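Keeping Warm at Home: Blankets and Bedding in Moynihan Terrace
Student project report
Stefaniia Lysenko and Fumiko Kikuchi
May 27, 2022

1. Why we chose this topic

Heating costs came up in nearly every class discussion over the winter. We wanted to find out how people in one street keep warm in the evening without turning the heating up. Moynihan Terrace is close to the college and has a mix of rented flats and older family houses, so we expected different habits.

2. How we collected answers

In March we put a one-page form through 30 doors and collected the replies a week later. We then went back to 10 households for a longer talk. Most of these talks took place in the kitchen and lasted longer than we had planned. Fumiko wrote the notes and Stefaniia typed them up the same evening. Two people asked us to leave out their house number, so we have left out all of them.

3. What people told us

The first thing most people do is put on another layer of clothing. Blankets come second. Several of the older residents keep one blanket in the living room all year and wash it only when the weather is good enough to dry it outside. Younger tenants were more likely to bring the duvet through from the bedroom.

People cared more about how a blanket felt than what it was made of. Many could not name the fibre and had cut the label off. Soft, fuzzy cloth was liked best for sitting under, although two people said it picked up too much pet hair. Pale colours were common, but those with small children preferred something darker.

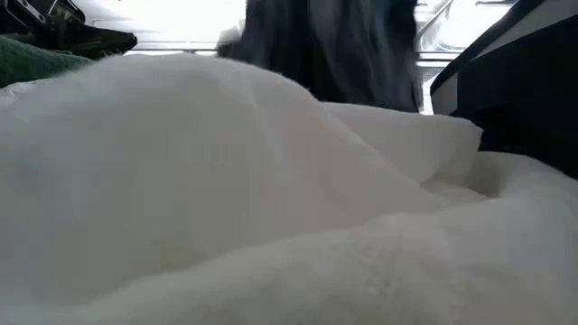
4. Costs

We asked what people had spent on bedding and blankets since they moved in. Few remembered. One couple had kept every receipt, and their total for the whole house came to £925, including two mattresses. We have not used this as an average. The landlord of the flats, Wekier, does not supply bedding, and tenants said this was a large cost in their first month.

5. Problems with the project

The form had a mistake in question six, where "at night" could mean the evening or the hours in bed. We threw out the answers to that question. We also visited during a mild week, and some people had already put their winter things away. Our word limit was 4,000 and the first draft went well over it, so the section on curtains and draught excluders has been cut.

6. Further work

Another group could repeat the form in January with the wording of question six changed. Fumiko has kept the blank copies in the blue folder in the geography room.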